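Fraser House Pantry Swap: Frequently Asked Questions
Last updated August 10, 2021

What is the swap, exactly?
A standing arrangement in the Bernbridge common room where you leave food you won't eat and take food you will. It has been running since May, and we have so far absorbed 16 jars of the same chutney.

Who can use it?
Anyone who lives in the building. Your visiting brother may also use it, provided he stops taking all the coffee.

Where does the fruit go?
In the wicker basket on the white table. Handwritten paper labels mark what goes where, and the fruit one says "fruits," plural, which we consider optimistic. Bananas go in last, on top of whatever else is there. A banana at the bottom of a basket is on its way to becoming bread, and Diane Caron in 381 has asked me to say she has enough bread.
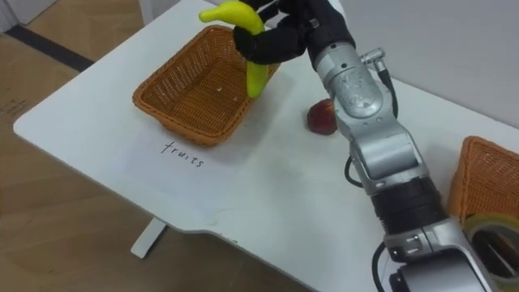 Apples are sturdier and can go in whenever you like. If you find one sitting on the table next to the basket, put it in. You do not need to email me first.

Can I leave toy fruit?
The children's play food shares that table on some afternoons, so a plastic pear turns up in someone's lunch now and then. Squeeze before you bite. Strays go back in the toy bin by the door.

Why wicker and not a nice plastic tub?
We had a tub, a Vesemness with a lid. It sweated. The peaches did not survive, and Chantal Ouellet still brings it up.

How long can things stay?
Fresh fruit gets 3 days. Cans and jars get 90, after which they go to whoever is standing nearest.

May I bring half a cake?
Yes, if it's covered and the other half was good.

Who wipes the basket out?
Whoever empties it. Turn it over, tap the bottom, and get the crumbs out of the weave with the dry brush. Please don't run it through the dishwasher. Tyson Desjardins has tried this for all of us.

I have a complaint about the chutney.
Take a jar and think it over.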